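Section 4: Cleaning Your Davar Mattress

Welcome to the fun part! Okay, cleaning might not be everyone's favourite chore, but a freshly brushed mattress really is a lovely thing to climb onto, and the whole job takes less time than boiling the kettle for a pot of tea. This section covers the weekly dry brush, the rotation and spills. If you haven't yet let your mattress air out after unpacking, go back to Section 2 first and come back when it's had its 23 hours.

4.1 What you'll need

A hand broom with soft bristles and its matching dustpan (a pan with a rubber lip is brilliant on quilting)
A clean, dry, light-coloured cloth
A vacuum with an upholstery head, for the monthly clean only
A small bowl for anything you find and want to keep, like earrings or coins

CAUTION: Keep one brush and pan set just for the bed. A set that's been used on the kitchen floor or in the fireplace will carry grit and grease onto the cover, and grey smudges on pale quilting are very hard to shift. Wash the pan in warm soapy water and let it dry fully before it goes anywhere near the mattress.

4.2 The weekly dry brush

We like doing this on sheet-changing day, when the bed is stripped anyway. Ekow Kyei from our Puvthorpe workshop does his on a Wednesday morning with the radio up loud, and we can recommend that approach!

1. Strip the bed right down, including the mattress protector. Shake the protector outdoors if you can.

2. Open the curtains. Side light is wonderful for this job (crumbs and lint show up by their little shadows, even the pale ones you'd never spot under a ceiling light).

3. Pick up anything big or sharp with your fingers. Hairpins, broken toys and toenail clippings can snag the stitching if you drag them along with a brush.

4. Brush the crumbs and dust out of the stitched grooves with short, light strokes. Follow the curves of the quilting, working from the head of the bed down to the foot. There's no need to press hard. If the bristles are bending flat, ease off.

5. Gather everything into one spot near an edge you can reach comfortably. Lolly wrappers and bits of foil love to sit down in the dips between the puffs, so give them a flick from the side and they'll hop right out.

6. Lay the dustpan flat on the mattress with the lip facing your pile, and press the lip down gently so that it sinks a little into the padding. Sweep towards it. For a single scrap you can bring the pan to the scrap and finish in one stroke.
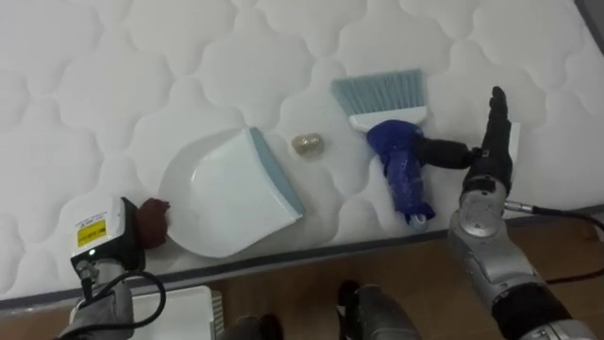

7. Lift the pan level, keep it level, and walk it to the bin. Tipping it over the bed is a heartbreaker after all that good work.

8. Run the dry cloth along the piped border, then down the sides. Dust collects under the piping, so tuck a fingertip inside the cloth and slide it along.

9. Leave the mattress uncovered for 40 minutes with a window open, then make the bed.

NOTE: Don't beat the mattress with the broom handle. It's satisfying, we know, but it bruises the comfort layer and sends dust all over the room.

4.3 The monthly vacuum and turn

1. Do the weekly brush first, so the vacuum isn't swallowing buttons.

2. Set the vacuum to its lowest power and go over the top in slow, overlapping passes.

3. With a helper, rotate the mattress so the head end goes to the foot. Lift by the base, never by the piping or the quilted top.

CAUTION: Do not flip a Tufa model. It has one sleeping side only. The Retska can be both rotated and flipped, and it'll reward you for it with a lovely even feel.

4.4 Spills

1. Blot straight away with the dry cloth. Press and lift, press and lift. Rubbing pushes the spill deeper.

2. Dab with a second cloth that's been dampened with cool water and wrung out hard.

3. Blot dry again and let the spot air until there's no coolness left when you lay your palm on it.

CAUTION: No bleach, no steam cleaners and no hair dryers on hot.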